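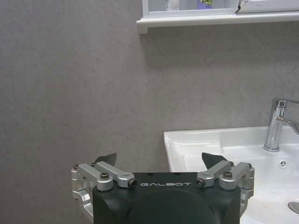 Figure 3. Wrist camera view at a washbasin, with the jaws of the gripper open.

Home Journals Browse issues For authors Sign in
Reading time: 3 min

4. Working rules for bathroom recordings

4.1 Scope

The rules in this section were written for the Losik recordings and later taken over, with small changes, by the Menen group. They cover work at basins, shelves and wall cabinets in lived-in homes. Kitchens are dealt with in the Magsi guide and are not repeated. The set discussed here holds 900 recordings made in 174 bathrooms.

4.2 View check before work starts

Each session opens with a still from the wrist camera. The operator checks that both fingertips can be seen up to their points and that the space between them is clear. In Figure 3 the two tips stand well apart, and the wall behind them is plain enough for their outline to be read without trouble. Where the wall is dark, as the fingertips are, the lamp is moved before anything else is changed.

The linkages on either side of the gripper take up a good part of the view and hide whatever lies behind them. At the basin in Figure 3, the right one covers part of the bowl. We ask operators not to turn the wrist camera to get round this. A turned camera has to be calibrated again, and in our early sessions this step was often skipped. The arm is brought in from a different side instead – or the task is dropped for that room.

4.3 Hard and shiny surfaces

Ceramic chips easily and glossy rims give poor depth readings. The rule is that no fingertip may come down on a basin under position control alone. Force limits are set on the low setting for the whole session and may not be raised by the operator. Taps are treated as fixed objects unless the task sheet names them. A lever tap such as the one in Figure 3 may be pushed only from the side agreed beforehand with the householder.

We use Cookies to improve your visit. By continuing you agree to our cookie policy. Accept Manage settings

4.4 Private goods and labels

Bathroom cabinets hold medicines, and even ordinary bottles can say something about the people who use them. Householders are asked to clear what they do not want recorded. Labels that remain are checked by a second person before release. Part of a word is treated in the same way as a whole one, so the few letters readable on the purple-labelled product in the cabinet in Figure 3 were put through the check. They were judged harmless and left in. The maker's name on the gripper is kept in all released material, as readers need to know which hardware was used.

4.5 Stopping and logging

A session stops at any unplanned contact with a wall, basin or fitting, however light. The operator notes the task, the arm position and the force reading, and work does not go on until the surface has been looked at by eye. The Dasley log sheet is used for this. It has room for 4000 characters of free text, and most entries need only a line or two. Entries are kept with the recording they belong to, including those from sessions that were later thrown out.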